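Filed under: Guides > Kitchen > Dishwashers
Last updated: July

Section 2: Water softener, salt and rinse aid

Set the softener before the first wash. The machine leaves the factory at the middle hardness setting, which suits some homes and leaves a white film on glasses in others. Your water supplier can tell you how hard the water is at your address.

1. Switch the machine on and leave the door open.
2. Hold down the Programme button until the display shows H and a number.
3. Press Programme again to step through the settings, from H0 (soft) to H6 (very hard).
4. Switch off. The last number shown is stored.

Note: at H0 the salt light stays off and no salt is needed.

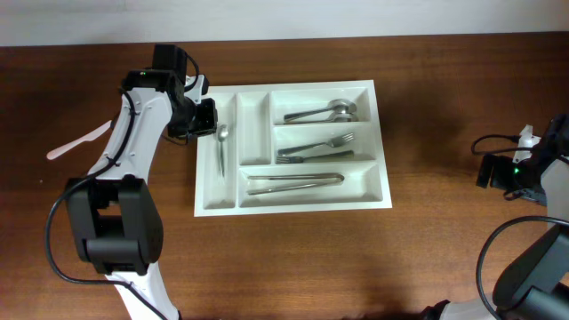
Berwyn Craddock wrote in to say that his display went straight back to the clock at step 2. He had the door on the latch, and it worked once he opened it fully.

Filling the salt container

5. Take out the lower basket and unscrew the cap in the floor of the machine.
6. On first use only, fill the container with tap water.
7. Put in the funnel and pour in dishwasher salt until the container is full. Some water will spill over - this is normal.
8. Clean any salt from the thread and screw the cap down firmly.
9. Run the Rinse programme straight away with the machine empty.

CAUTION: Use only coarse dishwasher salt. Table salt contains additives that can block the softener. Detergent in the salt container will damage it, and the repair is not covered by the guarantee.

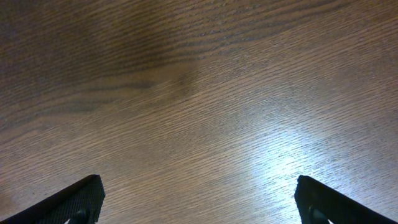 Mumavex Home Appliances - Customer Guides Team

Adding rinse aid

10. Open the round lid beside the detergent drawer.
11. Pour in rinse aid up to the MAX line. An empty tank takes 200 ml.
12. Wipe up spills with a cloth, or the first wash will foam.
13. Close the lid until it clicks.

The dial under the lid sets the dose. Start at 3. Turn it down if glasses have a bluish sheen, and up if they come out with water spots.
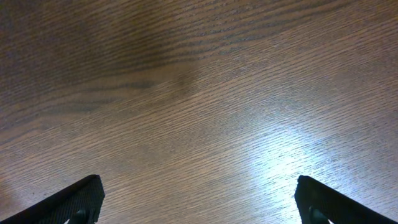
Do I still need salt if I use all-in-one tablets?

Up to H3 the tablets are enough. From H4 upwards, fill the salt container as well and leave the softener switched on.

Checking the wash counter

14. Hold Start and Delay together. The display shows the total number of washes.

The softener light comes on at 1,855 washes and again at 3,896.

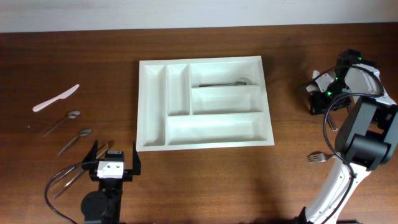
When it does, run the Clean programme with the machine empty, then hold Start until the light goes out. If it is still lit after a second run, turn off the water at the stop valve and contact the service desk. Have the model number ready - it is on the plate inside the door.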